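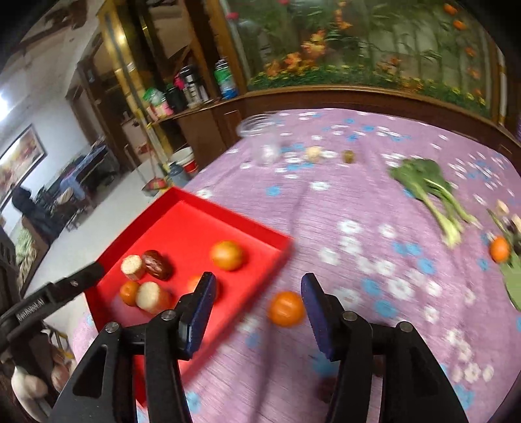 How much should be set aside for spare parts in the first year of a gripper purchase? We set aside 10 percent of the equipment price and keep it on a separate budget line.

The Trovside order has been revised on that basis. It now covers 4 hand-held grippers, replacement finger pads and a box of joint screws, at a total of $1,276 before shipping. Anong Thongsuk has asked Lolley for a second quote on the pads, which wear faster than any other part when the work is mostly fruit and vegetables.

Delivery is expected in 47 days. Calibration time is not included in this figure and will be budgeted separately in September.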